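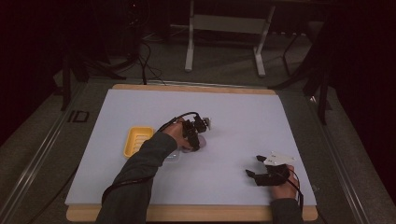 Filed under: Visits and Days Out

Ammann, Dovholm, May 2018

The bus from Clelow puts you down on the main road and it is a ten-minute walk from there, past a builders' yard and a row of garages. The sign at the gate still says Drallov, which was the name of the firm before Ammann took it over. Visitors go in by the side door and sign the book. We were given hairnets and a paper badge each and asked to leave our bags in a cupboard.

Ammann makes plastic goods for bathrooms and kitchens, mostly soap dishes, beakers and clear containers with lids. I had expected a bigger place. It is a single long building with the moulding at one end and the stores at the other, and offices up a flight of stairs in the middle. Seraina Rüegg took us round. She started in the stores and now looks after the product side, and she answered everything we asked, including what things cost to make, although she asked us not to write that down.

We began with the moulding. The plastic comes in as small beads in sacks and is sucked up a hose into the machine. It is noisy in there and we all wore ear plugs, so most of the talking was done afterwards in the corridor. A soap dish takes less than a minute. It drops out onto a belt with a little stalk of plastic still attached, and the stalk is snapped off by hand and goes back to be ground up. One box holds 448 of them, packed flat in layers with paper between.

The yellow soap dish is the one they sell most of. It is a plain rectangle with rounded corners and ridged slots across the bottom to let the water out. I had never given the slots any thought. Seraina Rüegg said an older version had round holes, and these blocked up with soap within weeks. The ridges lift the bar a little so that air gets underneath. They also tried a deeper dish, but people complained that it was hard to wipe out.

The clear containers are more trouble than the dishes. Any scratch or speck of dust shows, and a good part of each batch used to be thrown out. They now let them cool for longer before stacking. We were handed a good one and a bad one and asked to tell which was which, and most of us got it wrong. The fault was a faint cloudy line near the rim.

After that we went upstairs for tea. There was a shelf of old stock from the Drallov days, with a toothbrush holder I am sure my aunt had. Some of the moulds from that time have been kept, and one is still used each January for a hotel order.

The tour takes roughly 45 minutes without the tea. Groups are limited to 10 and you need to book by telephone. The stairs are steep and there is no lift, but the ground floor is level all the way through and you could see the main part without going up. Wear flat shoes. The shop is a table by the exit and takes cash only. Slightly marked dishes are sold off cheaply in bags of seven, in mixed colours. I bought one bag and have given four away so far.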